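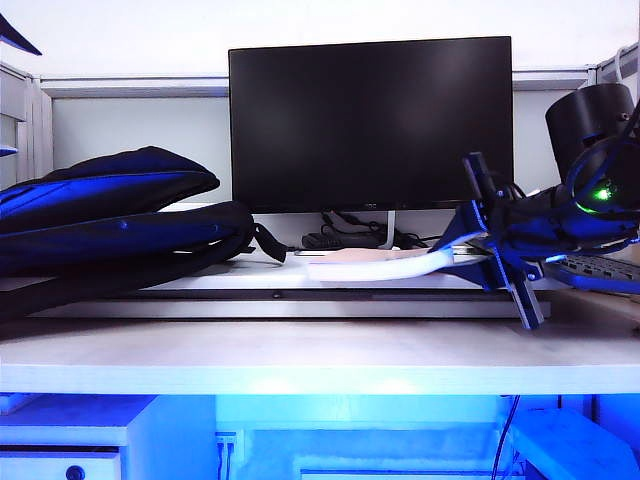

Unit 6: Setting Up a Desk for Long Reading and Screen Work

Handout for Office Practice II
Instructor: Hae-won Heo
Lab sections: Seung-woo Oh

Read this before the lab. Bring a tape measure and the worksheet from Unit 5. The chair section from last time still applies, and you will need your own seat height written down before you start on the desk.

6.1 Where to begin

Start with the chair, then the desk surface, then the screen. If you set the screen first, you will have to do it again after the chair moves. Sit all the way back, feet flat on the floor, and let your upper arms hang. Bend your elbows to a right angle. The desk surface should be level with the underside of your forearms or slightly below.

Most fixed desks are too high for shorter people. Raise the chair until the arms are right, then put something under the feet. A ream of paper works for a day or two. A proper footrest is better because it doesn't slide.

If the desk is too low, use blocks under the legs. Check that all four are the same height, and don't use loose books.

6.2 Screen height and distance

The top line of text should be at eye level or a little under it. Look straight ahead with your eyes relaxed. If you have to lift your chin to read the top of a page, the screen is too high.

People who wear bifocals or progressive lenses are the main exception. They read through the lower part of the lens and tend to tip the head back. Lower the screen for them and tilt it back slightly.

Distance is easier. Sit back and reach out with one arm. Your fingertips should come close to the glass. With a large screen, move it farther away and make the text bigger.

A riser shelf adds height and gives back some desk surface underneath. Measure the gap before buying one if you plan to slide a keyboard under it. Riser shelves also collect things. Whatever sits on one should be something you use at the desk, and bags belong on a hook or on the floor beside the chair, out of the way of your feet.

6.3 Light

Glare comes from two places: windows and ceiling fixtures. Turn the screen off and look at the dark glass from your normal seat. Any bright shape you see there is a source of glare. Turn the desk so the window is to the side. If that can't be done, lower the blind.

Screen brightness should be close to the brightness of the wall behind it. Hold a sheet of white paper next to a blank white page. If the page looks like a lamp, turn it down. If it looks gray, turn it up. Do this again in the evening.

A task lamp is for paper. Put it on the side opposite your writing hand so your hand doesn't throw a shadow on the page.

6.4 Cables

Cables get one lecture slide and cause a good share of the complaints. Work through them in this order.

Unplug everything and lay the cables out.
Set aside any cable that doesn't connect to something you use.
Label both ends of the rest with masking tape.
Fix the power strip under the desk or at the back of it, where you can still reach the switch.
Run power along one side and everything else along the other, as far as the desk allows.
Tie loosely with hook-and-loop strips.

Leave slack where a cable meets a screen that tilts or turns. Don't coil a power cord tightly or run it under a rug.

6.5 Case: the Kukside office

Kukside moved its billing staff into a new room in January. There were 31 desks, all the same model, all set to the same height by the movers. The budget for changes was $1,768, and the first quote, for new adjustable chairs at a handful of desks, came to $3,436.

The office manager bought footrests and hook-and-loop strips instead, spent $900, and held the remainder for screen arms. Staff adjusted their own chairs from a one-page sheet. The window row was turned sideways.

Points to discuss in lab:

Which desks would you have visited first, and what would you have measured?
The sheet had no line for bifocals. Where would you add it?
What would you spend the remaining $868 on?

6.6 Assignment

Measure one desk you use every week. Record seat height, desk height, eye height when seated, height of the top line of text, and arm's-length distance. Make one change, use the desk for two full work sessions, and measure again. Write one page. A sketch with numbers on it is fine in place of a table.

Due March 16, 2026, at the start of lab. Hand it to Seung-woo Oh on paper.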